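双腕セル、手首カメラの映像がときどき途切れます。ケーブルの取り回しが原因でしょうか

Umesh Mathur
投稿日:2022年8月12日

アルミフレームの囲いに腕を2本入れたセルを使っています。ワイングラスをラックに掛ける作業で、右手首のカメラだけ映像が落ちます。直近の324回の動作で、肘を大きく伸ばした姿勢のときに集中していました。販売元のThakurには「カメラの初期不良なので交換を」と言われましたが、左右のカメラを入れ替えても落ちるのは右側のままです。正直、交換で直るとは思えません。手首から肩まではコルゲートチューブに通してあります。どこから見ればいいですか。写真は最後に付けます。

Archana Nautiyal

入れ替えても右で出るなら、私もカメラ本体は後回しにします。初期不良という返事は、切り分けをせずに出せる返事なので。

まず電源を切って、手首側の青いコネクタを抜き差ししてください。次に腕を手で肘いっぱいまで伸ばし、チューブの中のケーブルが突っ張っていないか確認します。チューブに余裕があっても、中身に余裕があるとは限りません。うちのSkelldaleのセルでは、外側はきれいな弧を描いているのに、中では結束バンド1本が全部の引っ張りを受けていました。手首の根元で固定し直し、コネクタに力がかからない長さを残したら止まりました。

そのあと左右のケーブルを丸ごと入れ替えてみること。症状が左に移ればケーブル、右に残ればポートか取り回しです。両方いっぺんに直すと、どちらが効いたのか分からなくなります。

「フェライトコアを付ければ直る」という記事をよく見ますが、姿勢で再現するなら私は信じません。

muvimby_361

うちはUSBハブを替えたら直りました。ハブが悪いんだと思います。

Umesh Mathur

ハブはもう替えました。変化なしです。

Archanaさんの手順で、まずコネクタと突っ張りを見ます。1,000回ほど回さないと直ったとは言えない気がするので、結果は10月になるかもしれません。ケーブルの交換品はClillelで探していますが、「ロボット用」と書いてあるだけで曲げ半径の記載がないものばかりで、買う気になれません。
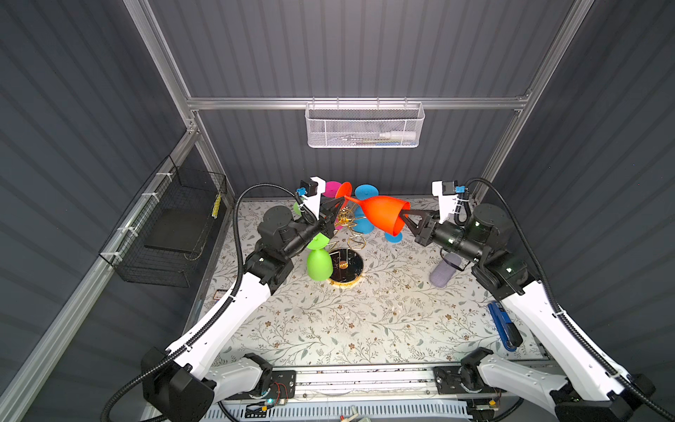 右腕でオレンジのグラスをつかんだところ。両腕とも手首からチューブが出ています。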